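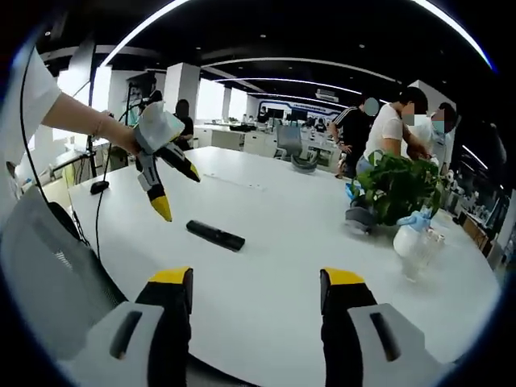
Buying Hand-Held Grippers: Your Questions

I get the same emails every month from people putting together a purchase request, so I'm answering them all in one spot. I run the equipment budget at Stedetero and I've made most of the expensive mistakes already!

How many should I buy first?

Three. Two for people to use and one on the shelf for when a finger pad wears out the day before a deadline. We started with one (my idea, sorry everybody) and spent half of September waiting on a repair.

What did yours cost?

Our first full order came to $3,934. That covered three Amell grippers, chargers, cables, spare finger tips and shipping. It did not cover tables, lighting or anybody's time, and those are the lines people leave off.

So what else goes in the budget?

Stands, long cables, more cables. A big plain table that people can get at from all sides, because you will have several folks leaning over it at once. Then the stuff you handle: bottles, a remote control, a potted plant. I put in $50 a month for props and we nearly always spend it. Gloves and face masks go on their own line, or they get eaten by the props money.

Can I just use the office we already have?

Sure, we did. Ours is an open floor with desks and workstations behind the work table, and it's fine as long as the neighbors are okay with some coming and going. Big windows are lovely but get a quote for blinds anyway. I skipped it and ended up paying rush rates.

Do different people need different sizes?

I worried about this a lot and it hasn't come up much. Solveig Åberg on our team has small hands and likes a wrist strap, so I order one strap per unit now. They're cheap.

Rent or buy?

If your project is shorter than 13 weeks, rent. Past that I'd buy. Wike rents by the week and will put part of what you've paid toward a purchase, but you have to ask for that before you sign. I forgot. Danjuma Ezeani, who does our contracts, has not let me forget since.

What about spare parts?

Finger pads and tips first, then cables. I keep a spare set per gripper in a labeled bin. Don't bother with spare housings, we've never used one.

Is the Liltorico service plan worth it?

For us, the first year was. We sent two units in and got both back inside a week. I let it lapse after that and put the money into pads.

How long does ordering take?

Longer than the website says. Get your quote early, check that it lists the chargers (mine didn't!) and ask for the shipping date in writing. If your finance office needs a second quote, start that one the same day.

Can I see your spreadsheet?

Yes, email me and I'll send the blank version. The tab called "old" can be ignored.

Last updated Sun 10 May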